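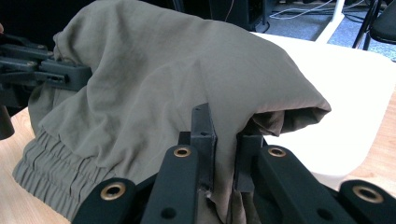

Budget time again! I've got until March to say what we're buying, and so far my list is grippers, grippers and a new chair.

Lehner quoted for three pairs with spares. Pumance came in cheaper, but it's 90 days' wait and the cables are extra (cheeky).

Ita Keane reckons we should get two pairs now and put the rest towards spare jaws. I'm coming round to it.

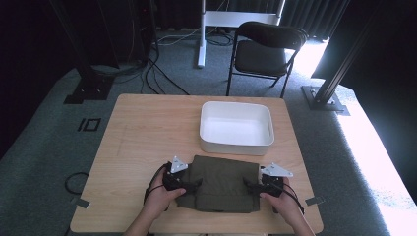

Folding with both grippers, white bin behind.

Anyone used Pumance for over a year? How did the bearings hold up? Tell me before I sign!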